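# 收口

拉丽萨·茹拉韦利(Larysa Zhuravel)在斯基克伍德开了三十二年的洗衣铺,我在她铺子里帮工的那几年,她跟我讲得最多的一句话是:衣服洗得干不干净,客人要回家才知道,袋子口收得好不好,客人一接过去就知道了。所以她的铺子里,洗好的小件都装在布袋里,抽绳,打一个她自己的结,绳头留得一样长。我学这个结学了一个冬天,学得她直叹气,叹完了又给我倒茶,茶里总要放太多的糖。

铺子对面那座老厂房租给了一家叫 Nondilus 的公司,里头的年轻人常来洗外套,外套口袋里常有螺丝,拉丽萨把螺丝一颗一颗攒在玻璃罐里,等他们来取衣服的时候一并还回去,有时候还要数落两句。他们管自己那套机器叫 Fliltik,这个名字她念不顺,就叫它“对面那两只胳膊”。

有一天傍晚,一个来取外套的小伙子趴在柜台上看她收袋口,看了好一会儿,问她愿不愿意过去坐坐,给他们讲讲这个活儿到底是怎么干的。

“讲?”她说,“这有什么好讲的,你拿手一拉不就行了嘛。”

小伙子很老实,说他们那两只胳膊拉了一个星期了。

她嘴上说没空,第二天却早早关了铺子,换了那件领口绣花的毛衣,让我拎着一包布袋,又拎着一包罂粟籽卷(她到哪儿都不肯空着手去),过了马路。狗也跟来了。狗叫科布扎尔,十一岁,耳朵不大好,脾气倒是很好,进门就找了个暖和的地方趴下,谁跨过去它都不抬头。

我原以为会见到一个有脑袋有脸的东西,拉丽萨大概也是这么以为的,因为她进门的时候理了理头发。结果就是一个铺了瓷砖的隔间,像谁家没装完的浴室,里头两只胳膊,地上东一件西一件地放着东西。

“地上怎么还有筹码?”她问。

“练着捡的。”小伙子说。

“捡起来了吗?”

“有时候。”

她点点头。我知道她那个点头,当年我把第一件衬衫熨出两道裤线来的时候,她也是这样点头的。 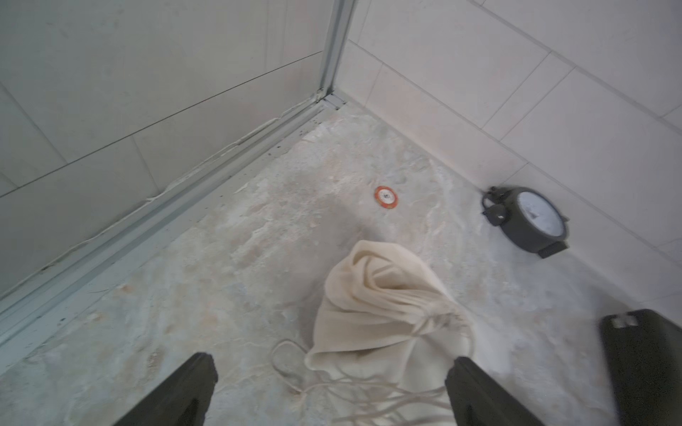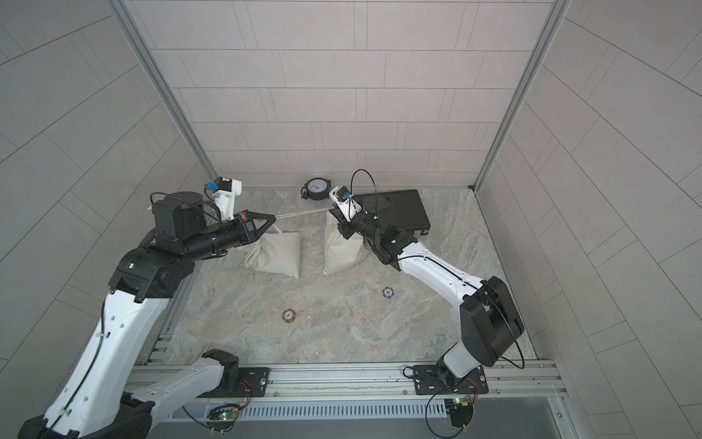
*瓷砖隔间里的布袋和筹码;第二张里,两只夹爪各捏着白绳的一头。*

那根绳子它们倒是捏住了。我说实话,看见两只夹爪一左一右把绳子扯在中间,我心里还真跳了一下,就像看小孩子头一回自己拿勺子,明知道汤要洒,还是忍不住把身子往前探。拉丽萨也往前探,探得小伙子伸手拦了她一下。

然后绳子从一边滑脱了,软软地落下去。它们停了停,重新来,又滑脱了。

“它捏得太死。”拉丽萨说。

“我们调松过,松了也掉。”

“那也不是松。”她把手里的包往我怀里一塞,自己从我拎来的布袋里抽出一个,放在桌上,“你看我的手。你别看绳子,绳子有什么可看的,你看这个手指头。”

她做了一遍。小伙子请她再做一遍,慢一点。她慢一点就不会了,绳子在她手指头上绕来绕去,绕成一个她自己都不认得的东西,她气得笑起来,说你看看你看看,这个活儿是不能想的,一想就完。于是她又照平常的快慢做,旁边一个戴眼镜的姑娘蹲在桌子边上,下巴都快搁到桌面上了,一边看一边往本子上画箭头。

“停一下,您刚才这根小指是干什么的?”

“哪根?”

“这根,它勾了一下。”

拉丽萨把右手举到灯底下,左看右看,好像那只手是昨天刚从邮局领回来的。三十二年,她教过我,教过她外甥女,教过一个只干了九天就跑去海边的男孩,从来没有跟我们任何一个人讲过小指要勾一下。我站在旁边抱着两个包,心里又好气又好笑,我那一整个冬天啊!

“勾着布,”她慢慢地说,“绳子往前走,布就要跟着走,得有个东西把布留住。”

姑娘写下来了。小伙子看看那两只胳膊,说它们没有小指。

“那就拿别的留嘛,”拉丽萨说,“我手上有冻疮那年,是拿手腕压着的。”

他们几个就凑到一块儿说话去了,说的话我听不懂,手倒是都在空中比划,一只手压,一只手拉,比划着比划着撞到一起。拉丽萨坐下来,打开那包罂粟籽卷,先掰了一点给科布扎尔,再招呼大家吃,大家都说等一下等一下,她就自己先吃了一块。

我问她,您看这东西将来能进铺子吗?

她想了想。她是个认真的人,别人问她一句闲话,她也要当正经事来答。她说,搬篮子,它现在就行吧,我看那胳膊挺有力气。关机器门、开机器门,也行。挑袜子她不敢说,黑袜子和深蓝袜子她自己到了晚上也挑不清楚,也许它比她还强些。收口嘛,她又往隔间那边看了看。

“你头一个月,”她说,“还不如它呢。”

我说我好歹把绳子穿进去了。

“你把绳子穿进去了,又把绳头弄丢在里头,我拿别针找了五分钟。”

这倒是真的。

后来天黑透了,他们还在改。有一回布袋让一只夹爪压住了,另一只往后拉,袋口皱起来,皱了半边,剩下半边还张着,像一个打了一半的哈欠。屋里的人全都叫起来,那个戴眼镜的姑娘还跳了一下,科布扎尔总算抬了抬头。拉丽萨没有叫。她走到跟前,弯下腰,很仔细地看那皱起来的半边,看完了说,褶子太大,客人会嫌的,不过先这样,先让它这样做着。

小伙子问她,像她这样的褶子,得做多少遍才行。

“我啊,”她说,“我哪里数过。开张那年五月,兵营送来过一批,两千个,收完以后手上就有数了。”

“两千个,”小伙子跟姑娘说,“那行啊,它晚上又不睡觉。”

“不睡觉也得有人给它把袋子再打开呀,”拉丽萨说,“谁来开?”

他们互相看了看。我猜先前每一回都是那个姑娘在开,因为她低头看了看自己的指甲。

拉丽萨把毛衣袖子往上推了推,叫我把剩下的布袋都倒在桌上,又叫我去把铺子里的灯关了,顺便看一眼后门插上没有。等我回来,她已经和那个姑娘并排坐着了,一个拆,一个理绳头,罂粟籽掉了一桌子。她正在跟姑娘讲她外甥女的婚事,讲到新郎的母亲那一段,那一段很长,我听过好多回,就搬了把椅子过去,也拿起一个袋子来拆。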